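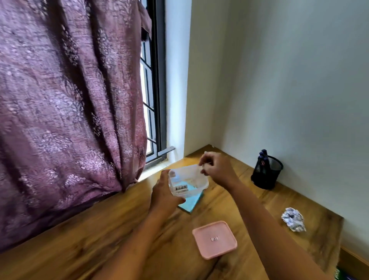 A patterned curtain drawn most of the way across a window, with daylight coming through beside it.

The Nap Sellers

Kwan-ho Yeh wants me to lie down at two in the afternoon and pay him for it. His company, Stundus, charges $14 a month for an app that tells you when to nap, for how long, and afterward how well you did. I got a score of 61. I had been awake the whole time, thinking about my taxes.

Napping used to be what you did when lunch was heavy. Now it has a trade show. I went in December, to a hotel ballroom where Pevby was showing a $400 eye mask and a firm called Skodach had a chair that tips you backward until your shoes are higher than your head. The salesman said it was based on the science. I asked which science. He gave me a tote bag.

The pitch is nearly always the same. Tired workers make mistakes, short naps make people sharper, so buy this. The middle part has something to it. Plenty of people feel better after a short sleep, and I'm one of them. What I couldn't find at any booth was a reason the short sleep needed equipment. Stundus points to a study of 200 users who said they felt more alert after a month. They were asked by Stundus, through the app, and the ones who had quit weren't asked at all.

Yeh was cheerful about this when I brought it up. "We're a young company," he told me. "The data gets better every week." I asked if there had been a comparison group, people who just set a kitchen timer. There are plans for one.

Virgilio Evangelista managed a furniture warehouse for Radulović until last spring, and he has napped in his car on every lunch break for years. The company put in two sleep pods while he was there. He tried one once. It played whale sounds and he could hear the forklift through the wall. Most of his crew stayed away from the pods because they were next to the supervisor's office, and whoever climbed out of one at 1:30 had to walk past the glass.

That seems to me the bigger problem — the tired people I spoke to mostly knew how to sleep. They were short on time, or on a boss who wouldn't mind. A mask doesn't fix a split shift.

I kept the app through the end of my trial. My best score was an 88, on an afternoon when I left the phone on the couch and went out for groceries.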